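Learning to sleep in a town with a bell

I have lived in Farier for five years now, and for most of the first year I slept badly. I did not write about it then. When one is tired, one thinks that everybody has heard enough of it already. But last month a reader asked me how I find it to live in the old part of the town, and when I began to answer her I noticed that my whole answer was about sleep. So I decided to make it a proper post.

In my country, in the village where I grew up, the night is loud, but it is loud with animals. There are dogs, and frogs after rain, and a cockerel who belongs to the neighbour and has no idea of time. I never heard these sounds as a disturbance. My grandmother used to say that a quiet night means somebody should go and look what has happened to the dogs.

Then I came to Farier, and my flat is 100 metres from the church. The bell there is from 1687, it is written on a small plate beside the door, together with the name of the family who paid for it. The bell rings every hour, also in the night. In the day I liked it very much from the beginning. At 2 in the morning I liked it less. The sound itself is not terrible, it is rather low and soft. The problem was that it told me the hour. I lay in bed and knew exactly how much of the night was already gone, and then I began to do sums.

I think many people who sleep badly know these sums. If I fall asleep now, I get so many hours. If I fall asleep at the next bell, I get one less. It is a very stupid kind of mathematics and I was practising it every night.
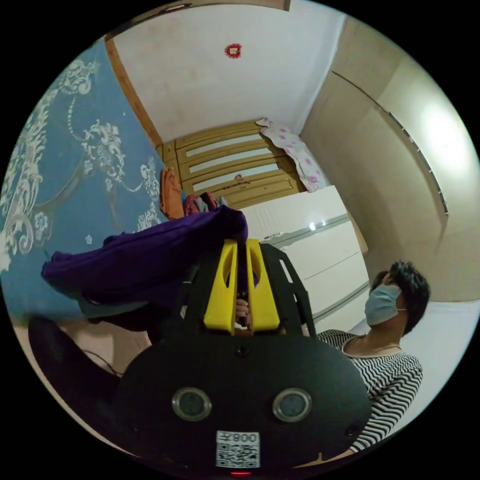

A small bedroom.

I tried first the things which everybody tries. I bought ear plugs at the chemist's, the soft ones that you roll between the fingers. They took away the bell, but they gave me my own heartbeat instead, and I found this much worse company. I also pulled one of them out in my sleep and found it weeks later inside a pillowcase, after it had been through the washing machine.

After that I bought a tea. The shop is called Sitora, it is on the corner behind the post office and it sells tea, dried fruit and a kind of hard biscuit with aniseed that I still buy. The lady there gave me a mixture with lemon balm and something bitter, and told me to drink it one hour before bed. I drank it every evening through the winter. I can not say if it helped me to sleep, but it certainly helped me to get up in the night and walk to the bathroom. Now I drink a much smaller cup and much earlier, and I am friends with it again.

The bed itself I changed too. The flat came with a mattress that had a valley in the middle, and I had become used to sleeping in the valley as if it was a hammock. A new mattress was expensive for me at that time. For the first nights on it I felt that I was lying on a table, and I was angry about the money. Then my back stopped hurting in the mornings, so slowly that I did not notice the day when it stopped.
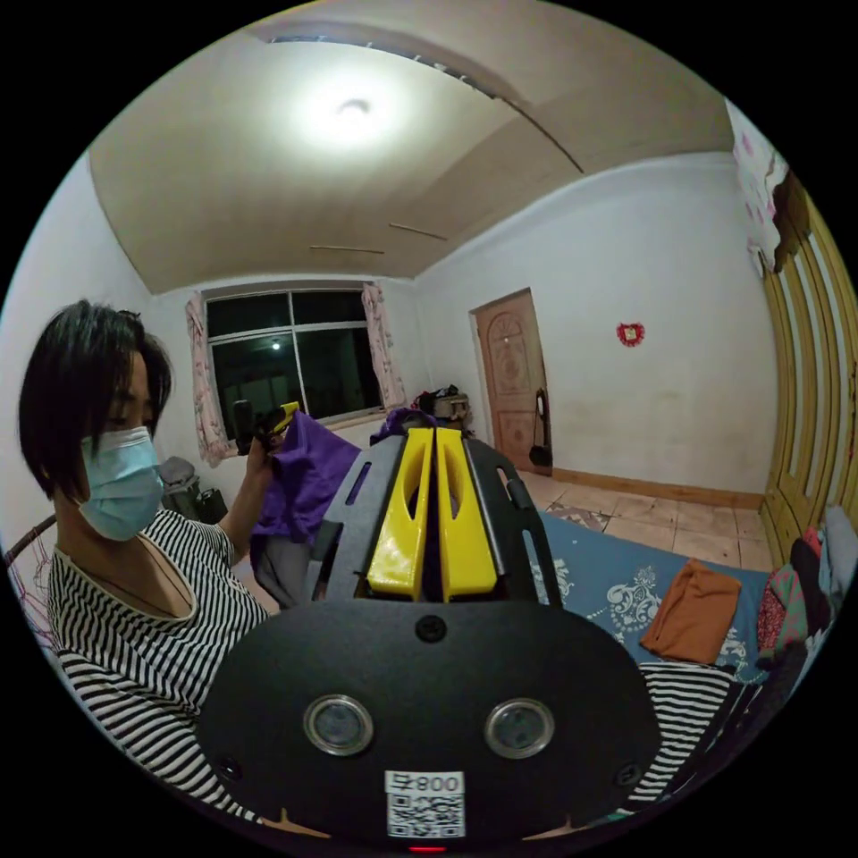

The real change came from a holiday, and I did not expect it at all. In April of the second year I went away to the coast, to a guest house with the name Kaewkla. It is a simple place on a hill above the fishing harbour. The rooms have thick walls and wooden shutters, and when you close the shutters there is nothing. No bell, no cars, and the sea is too far down to be heard.

I had looked forward to this silence for weeks. I went to bed early with a book, I put out the lamp, and I lay there awake like an owl. I waited for something and did not know for what. It was only at breakfast on the next morning, when the owner dropped a spoon on the stone floor and it made a clear ringing sound, that I understood. I was missing the bell! I had complained about it to my sister on the telephone for more than a year, and now I could not sleep without it.

I laughed at myself a good deal that day. On the way home, in the train, I thought about it more seriously. I had always believed that I was lying awake because of the sound. But the sound had become ordinary long before, and I had not given it the permission to be ordinary. I was still fighting with it out of habit.

When I came back I did one very small thing. I turned the alarm clock with its face to the wall, and when the bell rang in the night I did not count the strokes. This is harder than you may think, in the beginning, the counting starts by itself. I would catch myself at three or four and then I would say some words of a song in my head, any song, so that the number got lost. After a few weeks I did not need the song. Now I wake up perhaps once in the night, I hear that the bell is ringing, and I have no idea whether it is midnight or nearly morning. It is a nice feeling to not know.

Some smaller things I have also learned, and I write them here for the reader who asked, if she is really thinking of moving.

The rooms to the river are cooler in the summer but you will hear the young people on the bridge until the end of the school holidays. The rooms to the church side have the bell, but they also have the morning sun, and I would choose them again. Heavy curtains are worth the money. Mine are from the market and they do not match with anything. And ask the landlord about the heating pipes before you sign, for in these old houses they knock in the night like a guest who forgot the key, and I found it much more difficult to get used to them than to the bell.

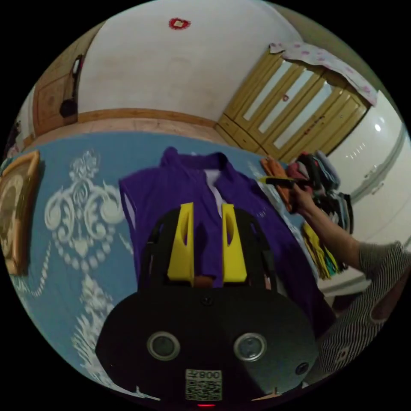 The same room once more.

Also do not be too strict with the bedroom. I had read in a magazine that one should only sleep there and do nothing else, and for a time I carried every book and every cup out of it as if they were dangerous. The room became so serious that I was almost afraid to go in. Now I read there, I fold the laundry on the bed, and on cold afternoons I write my letters under the blanket. A good part of this post was written in the same way.

At the moment I am reading in the evenings a long novel called Rirnavora, which was a birthday present. It is a family story, with a great many uncles, and I must often go back some pages to see which uncle has died. For falling asleep it is excellent, and I mean this as praise. I like the slow chapters about the mill best and I am in no hurry to come to the end.

Next time I will write about the market, as I promised already in the winter, and about the right season for the small yellow plums.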